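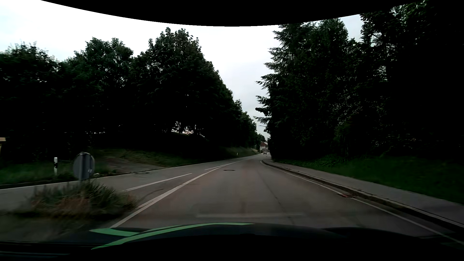

Green stripes, gray sky and a road under the trees

Ildikó Szekeres talks about driving the Goltinley road, and why she never takes the highway

Ask Ildikó Szekeres for directions to her studio and you get two answers. One is the highway, 17 minutes from the Ocampo exit. The other is the old road through the trees, and she will spend most of the phone call talking you into that one.

"You come around the bend and the woods close in on both sides, and it's like the day changes color," she says. "I've driven it for years and I still turn the radio down for that part!"

Szekeres paints vehicle graphics for a living. Hoods mostly, a few doors, one horse trailer she would like to do over. Mint green on a dark car is her favorite combination at the moment, and she gets a little breathless on the subject of curves. A stripe that looks right on a flat drawing can go dead once it's lying on a hood, she explains, so she draws hers long and lets them run out to a thin point.

"The point is everything. If it ends too early the whole thing looks like somebody got tired. I want your eye to keep going, off the hood and up the road."

She judges her work from the driver's seat, something she says surprised her first customers. They would be out in the yard walking circles around the car, and she'd be behind the wheel with the door shut. Her reasoning is that the owner will see the hood from there more than from anywhere else. She prefers an overcast sky for it too. Sun throws glare across dark paint and you end up looking at the glare. Under a pale sky the green practically hums, and she can tell in a minute if an edge wobbles.

The old road happens to suit this kind of looking. It's a plain two-way road with leafy trees to the left and a taller, darker stand to the right, and the sky comes down between them in a wedge. Szekeres loves that wedge. She has sketched it on envelopes, on masking paper, on the back of a parking ticket. Turn it upside down, she says, and you have half the stripes she's ever painted.

I asked whether she had always noticed roads this much.

"No, that's Wycliffe's fault."

Wycliffe Simiyu spent most of his working life on a county paving crew and now rents the other half of her building, where he repairs lawn equipment and gives opinions. He came over with his coffee when he heard his name. For him the trees are fine, very nice, but he looks down. He'll point out manhole covers. He has views on a thin crack that runs lengthwise in a lane, as opposed to one that goes across, and he shared them with me at some length.

"Lengthwise, you ask where the seam was," he says. "Two passes of the paver, side by side, they meet somewhere. That's the first place I look. It might be a seam, it might be something else, but I look there first."

And the covers? He lit up. A cover that sits level with the asphalt is a thing of beauty to Simiyu. You set the frame, you bring the pavement up to it, and if you did it well a driver goes over it with a full cup in the holder and keeps talking. He remembers one job on the Grernusska side where his crew reset 40 of them, and he can still tell you which ones he wasn't happy with.

"Now he's got me doing it," Szekeres says. "I'm supposed to be looking at my stripes and I'm looking at lane markings. But they're gorgeous! A solid white line going away from you around a bend, getting thinner and thinner. Some person laid that down, and it's the same problem I have. How do you make a line that's going somewhere?"

The two of them have been known to drive out together after lunch with no errand at all. She drives, he comments. They disagree about tire marks, which she finds handsome, a faint dark curve drawn across the gray in one go. Simiyu thinks of them as somebody's bad afternoon. They disagree about the trees as well. He'd trim them back for the sight lines and she'd chain herself to the first trunk.

What they agree on is speed. Go slowly. The stretch she likes best is over fast enough as it is, and the far end, where the road narrows down and slips a little to the right, is better if you let it come to you.

Before I left I asked what she was working on next. She pulled out a roll of paper, held it down at the corners with cans of primer, and there was the curve again, sweeping up from the lower left, with a shorter piece breaking off to one side. The client is a delivery outfit called Flusus that wants its vans to look "friendly but quick." She has made 71 drawings so far. She thinks one of the last few might be it, though she won't say which until she has seen it on metal.

"Come back when it's on," she said. "Pick a cloudy day. And take the old road, please, you took the highway this morning, didn't you?"

I had. Going home I went the other way, with the radio down.

Szekeres's studio is open to visitors on Saturdays in November. Parking is behind the building, on Simiyu's side, and he asks that you leave his bay door clear.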